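Wed 25 January

Clearing the side table, and keeping it clear

The side table in the back room has been a problem since we moved to Stulton. It stands against the long wall between the door and the window, at the height where a hand naturally lets go of whatever it is holding. Mail, batteries, receipts, half a bag of chips, a tape measure. I cleared it properly in June and it was covered again in under a month.

This time I kept notes, mainly on the surface itself and on what gets to live there.

The top measures 100 cm across. It is brown wood with a long wavy grain, and it shows dust badly under the overhead light and hardly at all in daylight. If you clean only in the morning you will think you have finished when you have not. I now wipe it in the evening with the light on.

Method, in the order I did it. Everything came off the table and went onto a bedsheet on the floor. Dry cloth first, along the grain, to pick up grit. Then a microfiber cloth dampened with water and a few drops of dish soap, wrung out until it no longer dripped. Then a second cloth with plain water, then a dry one. I let it stand for 30 minutes before anything went back. I have tried spray polish on this table before (the Giva one, in the yellow can) and do not recommend it for a surface you put paper on. It leaves a film, and envelopes pick it up.

Two ring marks had been bothering me. One came off with the soap. The other needed a paste of baking soda and water, rubbed lightly with a fingertip and wiped off after a minute. Test that somewhere out of sight first.

The wall behind is a separate matter. It is off-white and matte, and the finish is uneven, with faint streaks running sideways that I would guess come from a roller used too dry. I tried a damp sponge on a hand-sized patch. The streaks stayed exactly as they were, so they are in the paint and not on it. Repainting is on the list. The can of Nostden left by the previous owners is labeled for the hallway and is noticeably yellower when held against the wall, so it will not do for touching up.
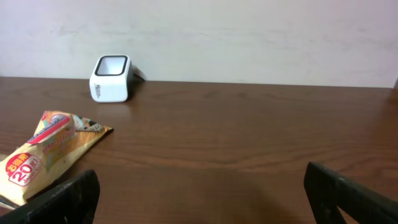
The harder question was what to allow back. My first rule, years ago, was that nothing could stay on the table. It lasted four days. A bare surface near a door invites objects, and once one is there the rest follow. The current rule is that one container may stay, at the back against the wall, and anything that does not fit inside it has to leave by the end of the day.

The container is a small white plastic cube with rounded corners and a black rim around the opening. I had a larger wooden tray there before, from Marchuk, and it was a mistake. A tray has no upper limit. Things pile up on it, and the pile looks organized because it has an edge around it. The cube holds very little and is deep enough that you have to tip it to find anything, which discourages long-term storage.

Snack bags are the weak point. They are light and crumple into a shape that stays put, and they do not register as clutter in the way a plate does. I have no good fix. I moved the wastebasket from beside the window to directly under the table, and that has helped — perhaps two bags in three now get there without a reminder.

Khrystyna-Mariia Hnatiuk asked, when I described all this on the phone, why I do not simply get rid of the table. It is a fair question. I did measure for a wall shelf in its place. A shelf 20 cm deep would hold the container and not much else, and the floor would be easier to sweep. Against that, the table is the only flat surface in the back room large enough for folding laundry or laying out a map, and I use it for one or the other most weeks. It stays.

Remaining work: felt pads for the legs (3 bought, one short), a strip of cork behind the back edge so the table stops knocking against the wall, and the paint. I have also started wiping the top every second evening, dry cloth only, and will see whether that is often enough once the heating goes off and the window is open again.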